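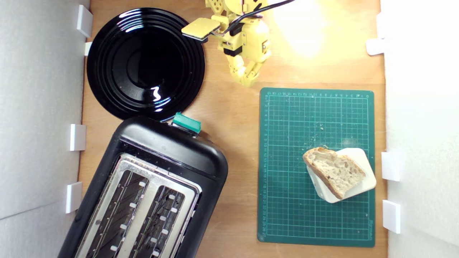

Recording Demonstrations by Remote Control: The Toaster Task

Published by the Cliria Training Office, February
Reading time: 2 minutes

This guide is for operators at the Gollside site who record demonstrations for the Vinden programme. It covers one task: moving a slice of bread into the toaster with the yellow arm, under remote control. Operators should have completed the Benmoussa safety module before they begin.

Preparing the table

1. Check that both white side walls are upright and that their clips are firmly seated.

2. Set the toaster at an angle, with its green lever towards the black plate. The toaster must remain unplugged throughout.

3. Lay the green cutting mat on the right-hand side, place the small white plate on it and put one slice of bread on the plate. The plate may be turned a little between recordings.

4. Make sure that the arm's cable can follow every movement without pulling.

Recording a demonstration

5. Bring the arm to its start position and wait for 2 seconds before moving. The software uses this pause to mark the beginning of the recording.

6. Move towards the bread at a steady pace. Close the gripper on the crust — the soft part tears easily and leaves crumbs.

7. Lift the slice clear of the plate before travelling across the table. Line it up with the length of the slot, then lower it slowly.

8. Open the gripper fully and withdraw straight upwards. Do not push the slice down with the fingers, and do not touch the lever, as it belongs to a separate task.

9. Stop the recording once the arm has returned to its start position.

Errors and repeats

A small correction during the approach should be kept. A dropped slice must be marked as failed and recorded again from step 5. Failed recordings are not to be deleted.

Each session consists of 20 demonstrations. Replace the bread when the crust begins to break, and brush the mat between sessions. A complete set for this task is 700 accepted recordings; the first Gollside set closed at 714, and the additional files were retained for testing.

Session sheets should be returned to the Training Office before the table is handed to the next operator.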